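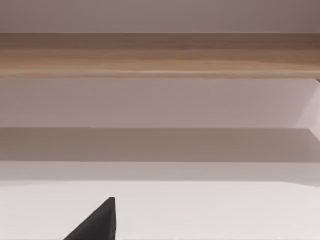
Robot lab open day: is it worth it if I know nothing about robots?

Asked by gravelpit259

The Zernholm open day comes around again in October and my sister wants us all to go, kids included. She says there's a live demonstration of the arms and then a bit where they show you the computer version of the same thing. I can barely run my own dishwasher. I went to a car plant tour once and spent two hours looking at the back of a tall man's neck, so my expectations are adjustable.

Things I'd like to know: do you get to see anything move, is there parking, and is the simulator part going to put a nine-year-old to sleep? Mine has strong views on being bored and shares them at volume.

dentedkettle

I went last time. You see things move, yes, although "move" is a generous word for the first ten minutes. The arms warm up with the urgency of a county clerk. Once they got going it was pretty good. They had one stacking cups, and the crowd got so invested that people groaned out loud when it missed.

The simulator room is Teladari software on a big screen, and I'll be straight with you, it is mostly gray. Gray floor, gray shadows, a black fingertip poking up from the bottom now and then like it wants to ask something.

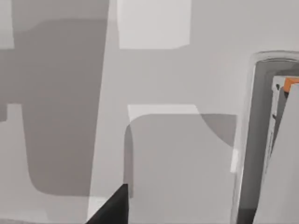
My kid lasted longer in there than I did. The guide lets them pick which view goes up on the screen, and it turns out that choosing between several kinds of gray is thrilling if you're the one with the button. I sat on a folding chair and thought about lunch.

Parking is in the Dvorak lot across the road. It has 19 spaces, and I believe every one of them was taken by people who work there. Go early or plan on a walk.

topshelf_mo

parking was fine when i went, no idea what that guy is on about. bring a sweater, the demo hall is freezing

oldlathe

Went with my wife, and I'd say do it, with a couple of notes.

Sign up for the second demonstration of the day if they run two again. The first one is where they find out what's wrong. Ours stopped twice so a young fellow could restart something, and he apologized to us both times as if he'd dropped our dinner. The second went straight through, and they took more comments from the floor at the end.

As for the simulator, it helps to know what you're supposed to be looking at. They build a pretend room and put a pretend robot in it, so the thing can practice without knocking over anybody's coffee. You see the room through the robot's cameras, and half the time the robot itself is out of view. All you get is shadows on a white surface. I spent a while trying to work out which shadow went with which arm — my wife got there first and was gracious about it for nearly a minute. There's a bit of furniture along the top to get your bearings by, and that helped me more than the guide did.
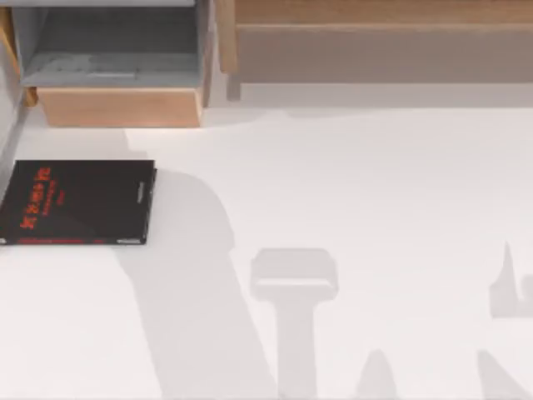

Simulator view with the book at left and a gripper-shaped shadow right of center.

I asked what the book was called and was told the lettering wasn't really meant to be read. I've owned instruction manuals like that.

On kids: there were plenty there and most were having a better time than the adults. There was a table by the entrance run by Zosier where they could drive a small gripper with a joystick and pick up foam blocks. The line for it was long and moved slowly, so send one grown-up to stand in it while the rest of you go look at the arms. The snack counter takes cash only and closes before the second demo lets out.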